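How Does a Town Council Make a Rule?

Have you ever wished your town had a new crosswalk, or a skate park, or a rule about loud leaf blowers at breakfast time? There are people whose job is to decide things like that! They're called the town council, and grown-ups who live in the town vote to choose them.

Let's peek in on Stivthorpe, where council member Pilar Riquelme wanted cars to slow down near the school. First she wrote her idea on paper. A written idea for a town rule is called an ordinance (say it: OR-din-ance).

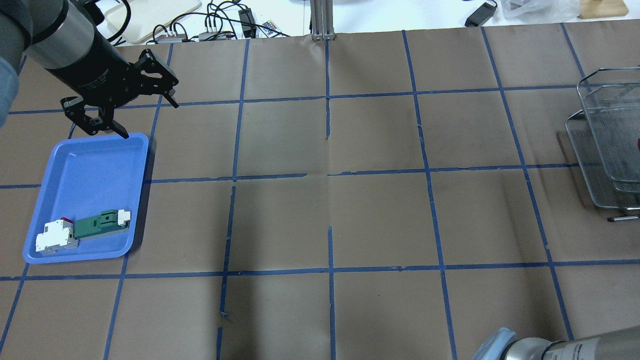
Page last changed: October

Next comes the really fun part, the public hearing. Anybody can stand up and talk, even kids! In Stivthorpe each speaker gets 3 minutes, and a bell rings when time is up.

Then the council votes out loud, one by one. If more than half say "aye" (an old word for yes), the idea passes! Pilar's rule started 30 days later, so drivers had time to learn about it.

Try it at home: write an ordinance for your own kitchen, hold a hearing and take a vote!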